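5.3 Kollision mit der geöffneten Gerätetür

Der schwerste Fehler der Erprobung trat bei der Aufgabe „Schüssel in die Mikrowelle stellen“ auf. Am 19.1.24 fuhr der linke Arm der Grandeck-Plattform am Standort Sultholm beim Anheben der Schüssel gegen die offen stehende Tür des Geräts. Die Glasschüssel rutschte aus dem Greifer und zerbrach auf dem Fliesenboden. Verletzt wurde niemand. Das obere Türscharnier war danach verzogen, und die Tür schloss erst nach dem Austausch des Scharniers wieder vollständig.

Der Ablauf lässt sich aus den Gelenkdaten gut rekonstruieren. Die Tür war im vorangehenden Teilschritt korrekt geöffnet worden, der Zustandsschätzer führte sie als „offen“. Die Schüssel wurde mit beiden Greifern aufgenommen und vor die Garraumöffnung bewegt. Beim Übergang in die Einführbewegung verlagerte die gelernte Strategie den linken Ellbogen nach außen. Der Unterarm traf dabei die Innenseite der Tür und drückte sie gegen ihren Anschlag. Die Strategie brach die Bewegung nicht ab. Sie erhöhte die Stellgröße, bis der Greifer die vorgegebene Haltekraft nicht mehr halten konnte.

Ein Abschalten durch die Überwachung Broscombe wäre an dieser Stelle zu erwarten gewesen. Broscombe wertet die geschätzten Kontaktkräfte am Endeffektor aus und löst bei Überschreitung eines Grenzwerts den geschützten Halt aus. Der Kontakt lag jedoch am Unterarm. In die Schätzung am Endeffektor ging er nur als langsam ansteigender Versatz ein, und diesen Versatz rechnete die Lastkompensation der Schüssel samt Inhalt zu. Der Grenzwert wurde nie überschritten. Angehalten wurde die Plattform durch Kheri Muli über den Handtaster, zu diesem Zeitpunkt war die Schüssel bereits gefallen.

Eine Nachstellung mit leerer Kunststoffschüssel und ausgebauter Türverriegelung bestätigte den Befund. In 80 Durchläufen mit unveränderter Strategie kam es zu 5 Berührungen zwischen Unterarm und Tür, alle auf der linken Seite und alle während desselben Übergangs. Bei keiner davon sprach Broscombe an. Bei halbierter Bahngeschwindigkeit blieb der Kontaktort gleich, lediglich der Kraftanstieg verlief flacher.

Als Ursache kommen zwei Umstände in Betracht, die zusammenwirken. Der erste ist die Einbausituation. Das Gerät steht in einer Nische auf der Arbeitsplatte, die Tür ist links angeschlagen und ragt geöffnet mit ihrer Unterkante über die Vorderkante der Platte hinaus. Damit liegt sie in dem Bereich, durch den der linke Unterarm der Plattform geführt wird. Der zweite Umstand betrifft die Vorführdaten. Die Strategie wurde nach dem Verfahren Bukhari aus kopfnah aufgenommenen Vorführungen von Menschen gelernt (Abb. 5). Von insgesamt 3530 Sequenzen enthalten 1797 eine Handhabung an der Mikrowelle. Übertragen werden aus ihnen die Handpositionen und die Griffstellung, die Haltung von Ellbogen und Oberarm dagegen nicht. Ein Mensch hält die Schüssel mit eng geführten Unterarmen und weicht der Tür aus, ohne dass dies in den Handtrajektorien erkennbar wäre. Die Plattform löst dieselbe Handposition mit einer anderen Ellbogenstellung.

Hinzu kommt, dass die Tür in der Kopfansicht häufig am linken Bildrand liegt und je nach Blickrichtung nur teilweise erfasst wird. Für die Strategie genügte das, um den Zustand „offen“ zu erkennen. Eine brauchbare Schätzung der Türebene ließ sich daraus nicht durchgehend gewinnen.

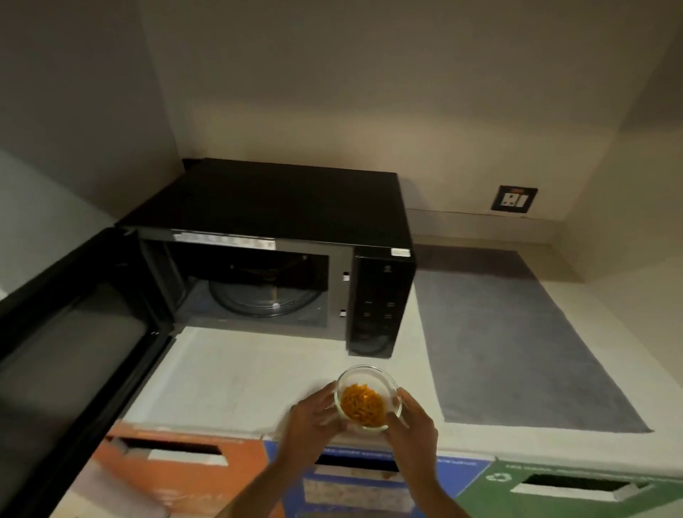
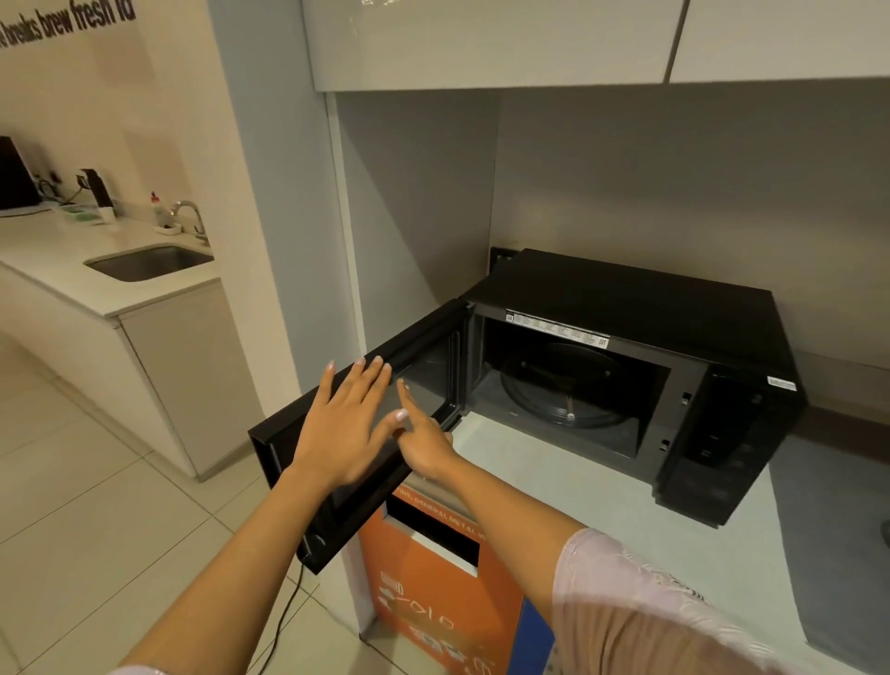 Abb. 5: Arbeitsplatz der Mikrowellenaufgabe aus der Kopfansicht, jeweils mit nach links geöffneter Tür. Erstes Bild: beidhändig gehaltene Glasschüssel mit Nudeln vor dem Garraum. Zweites Bild: Hände an der Innenseite der Tür.

5.4 Gegenmaßnahmen und verbleibendes Risiko

Nach dem Vorfall wurde der Betrieb mit Glasgefäßen ausgesetzt. Alle weiteren Versuche bis zur Anpassung der Überwachung fanden mit Kunststoffschüsseln und ohne Inhalt statt.

An der Plattform wurden drei Änderungen vorgenommen. Die Kontaktüberwachung bezieht nun die Momentenresiduen sämtlicher Armgelenke ein, womit auch Berührungen am Unterarm zum geschützten Halt führen. Die Lastkompensation wird nach dem Anheben einmal bestimmt und bis zum Absetzen eingefroren. Ein später auftretender Versatz kann damit nicht mehr als Gewicht der Schüssel gedeutet werden. Schließlich wird die Türebene beim Öffnen aus der Greiferbahn berechnet und als Sperrfläche in die Bahnplanung übernommen. Sie bleibt dort bis zum Schließen der Tür bestehen, auch wenn die Kamera die Tür zwischenzeitlich nicht sieht.

Die Wiederholung der Versuchsreihe im Mai verlief ohne Berührung der Tür. In mehreren Durchläufen fand die Planung wegen der Sperrfläche allerdings keine zulässige Bahn, und die Plattform blieb mit angehobener Schüssel stehen. Für eine leere Schüssel ist das unkritisch. Bei heißem Inhalt müsste eine Person an die Plattform herantreten und das Gefäß abnehmen, wofür bisher kein freigegebener Ablauf existiert.

Nicht behandelt ist ferner der Fall, dass die Tür nach dem Öffnen von einer Person bewegt wird. Die Sperrfläche liegt dann an der falschen Stelle, und als Schutz verbleibt allein die Gelenküberwachung. Versuche hierzu stehen aus. Bis zu ihrem Abschluss gilt für den Standort Sultholm, dass sich während der Mikrowellenaufgabe keine Person im Schwenkbereich der Tür aufhält und der Handtaster durchgehend besetzt ist.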